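Speaker notes: what an arm really costs (planning session, Palma site)
Mar 8, 2022
By Walstead Equipment Planning

START. Skip the intro slide if we're running behind. Title up, straight in.

Opening: last year's budget had one line for robots. One line. Trolero quote, number at the bottom, signed. Then 13 more purchase orders against the same job before May. None of them big. All of them somebody's afternoon.

So today = how to write the request so that doesn't happen again. Aimed at people who sign and people who ask. Two slides with photos, the rest is the spreadsheet.

Point one. Buy the table as a unit. Arms, grippers, top, bins, lights, cables, screen. Price it as one thing, one code. If finance wants it split by category fine, split it after approval.

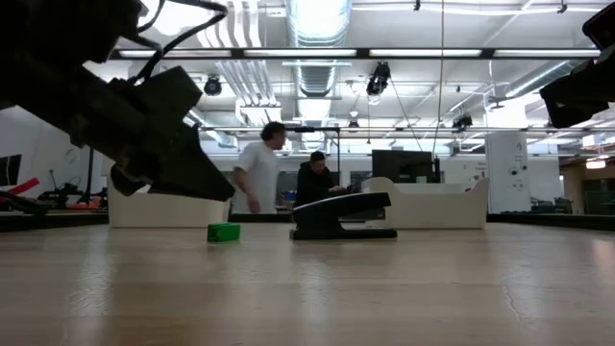

Two-arm table with block, stapler and bins

Stay on this slide a minute. People look at the arms, quote is for the arms. Ask the room what else on the table has a cost. Let them answer. Somebody will say the bins. Good, bins are cheap, but they do get replaced and then they have to be the same bin. Order spares with the first lot. We set 42 for the whole floor and I would not go lower.

Small props: block, stapler, that kind of thing. Petty cash at the moment. Should be a line. 300 a quarter per table, no receipts over email please, use the form.

Gripper fingers: wear part. Treat like printer toner. Trolero sells the fingers in pairs only, so an order for three is an order for four. (Check wether this is still true before the talk.)

Point two. Service contract. The Dresar plan covers arms and controllers. Doesn't cover tops, lights, cabling outside the arm. Read the exclusions page, it's page 4 of the contract, short. Two of the requests last round assumed cables were in. They are not in.

Also: response time. Cheap tier is next business day to *answer*, not to show up. Pay for the middle tier on the first pair, cheap tier on anything after that, becuase by then you can swap between tables.

PAUSE, water, questions on contract only. Park the rest.

Point three. Floor space and the stuff around the table. This is where the numbers went wrong at Palma. 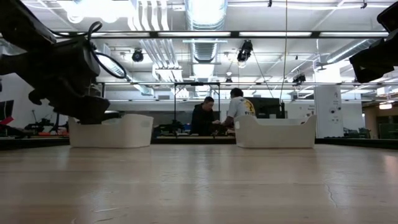
Space gets budgeted off the footprint on the data sheet, and the data sheet is the base of the arm. Doesn't include reach, doesn't include the bench next door. Look between the two bins, there are people at a bench right behind the table, with the monitor and the tools along the back. So that bench is part of your floor plan and belongs in your drawing. Measure to where people stand. Same with cable: see the loop coming off the side of the arm on the left, it needs room to move, so nothing gets hung next to it. And for tops, there's a thin crack in the wood over toward the right side. Put a replacement top in year two for every table. Don't argue about wood vs something harder today, that's a separate paper and we'd lose the whole half hour.

Overhead. Ducts, conduit, lights, all fixed to the building, all facilities' money, until you want one of them moved. Then it is your money. Get the facilities quote BEFORE the vendor quote. Lead time is worse too.

Power: ask for more outlets than you need. No further comment, everyone in the room has an extension cord story.

Point four. People time. Leave this on screen, don't read out the table.
- setup, first table: two people, full week
- setup, each table after: two people, two days
- resets and tidying: goes in every day, put it in hours, do not write "as needed"
- training new staff: half a day each, plus whoever is training them

If "as needed" shows up on a form it's coming back to you. Said nicely.

Point five. When to buy. Trolero price list changes in May. Requests in before that get the old list if the order number exists, a draft doesn't count. I got this wrong once, cost us the discount on a full pair. If you're not ready, don't rush it to beat the list though, the gap is smaller than one bad floor plan.

Phasing: one pair, run it, then the rest. The request can cover all of it with a hold on the later part. Finance prefers this, they told us so, use it.

Leasing: someone will ask. Short answer, we looked, the lease leaves out grippers and you pay for the return crate. Long answer in the handout.

ASK for the room: each group sends one sheet. Table count, bench drawing, props line, service tier, hours. One page. If the drawing won't fit on the page send it separate, hand drawn is ok with measurements on.

Handouts are by the door, spreadsheet link goes out after. Blank column in the sheet is for local tax, leave it blank, we fill it in.

Stop here if over time. If not, take questions on leasing.

Related items
Request form for table equipment (one page)
Dresar service tiers side by side
Floor drawings: how to measure a shared bench
Spare bins and gripper fingers, reorder list
Palma site: outlets and overhead fixtures

Contact Equipment Planning | Copyright 2022 Walstead | Back to top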